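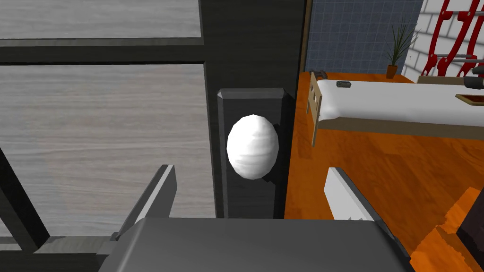 Re: [sim-practice] Draft 2 of the door task guidelines, comments wanted

Oct 10, 2021

Hi all,

Sorry for the slow answer, I wanted to run the Kernside apartment set again before shooting my mouth off. Quoting the bits I have opinions on and snipping the rest.

> 3.1 Every door task shall state the start pose of the gripper
> relative to the handle, and whether the fingers start open
> or closed.

Yes please! I'd go further and say the start pose should come with one rendered view from the wrist, taken before anything moves. Mine is at the top of this message. You get the fingers spread, the white egg-shaped knob between and above them, and the black plate it sits on, and any reader can tell in two seconds what kind of approach we mean. Our old write-ups had a row of joint angles and nothing else, and when I went back to one of them in August I couldn't tell which side of the door I'd started on. My own write-up!

> 3.2 Handles shall be classed as "lever", "knob" or "pull".
> Success thresholds are set per class.

This is the one I'd push back on. "Knob" is doing way too much work. A round knob looks the same to the gripper whichever way you roll the wrist. An egg-shaped one that's taller than it is wide really doesn't, and two straight fingers closing on the narrow sides is a different job from closing on top and bottom. Could we split it into "round knob" and "other knob", and ask people to give height, width and how far it sticks out from the plate? I don't mind if the classes stay the same for scoring, as long as the shape is written down somewhere.

While we're at it, a word on facets. If the mesh is coarse enough that you can see flat spots on the knob, the contact solver can see them too. In Plera I had a grip that held beautifully on one mesh and skated around on a smoother one, same friction, same everything. I'd like a line saying the collision mesh has to be published along with the visual one, and that if they differ you say so.

> 3.3 The scene behind the door should be kept plain so that
> results are comparable between groups.

Hmm. I get why, but I'd vote no. The Kernside set has a whole room going on past the door – orange wood-grain floor, blue tile, white brick, a bed, a plant, a red rack against the wall – and I think that's useful. If your policy falls over when there's a red thing in the top corner of the view, I want to know that before it gets near a real hallway. What I'd ask for is a pair of runs, one with the room as it comes and one with everything past the door swapped for flat gray, and report both. It doubles the compute, I know, I know. But a run is cheap next to a month of arguing over whose background was easier.

> 3.4 A minimum of 20 trials shall be reported for each handle.

Twenty is too few for me. I'd go to 40 per handle, with the seeds listed. I logged 1,302 attempts over the summer while sorting out my own setup, and the first 20 on any handle told me mostly about my luck with the random start offsets. If 40 is a hardship for the smaller groups, I could live with 30 plus a note. And please, please let's have wording on what counts as a trial. A run that gets reset after the fingers bump the plate is a failed trial in my book. I've read reports where it plainly wasn't counted at all.

> 3.5 Contact force on the handle and on the surrounding surface
> shall be recorded. Values from simulation shall be marked
> as such.

Agree on both halves. "Surrounding surface" needs a definition, though. Is it the backplate only, or the upright it's mounted on as well? I've been logging them separately and it's a pain, but when a finger goes wide it's good to know what it went into. Sornelard logs both by default, if anyone wants to compare formats.

One thing I didn't see anywhere in the draft is naming. The Oyewole convention (task, handle, seed, mesh version, in that order) has worked fine for us and it sorts nicely in a folder. I'm not married to it, but pick something, or we'll be renaming files forever.

> Comments on section 4 can wait until the next draft.

Gladly. I have a lot to say about section 4.

If there's interest I can write up proposed text for 3.2 and 3.4 and post it to the list. Shout if you'd rather I left 3.3 alone for now – I can be talked down on that one, probably.

Cheers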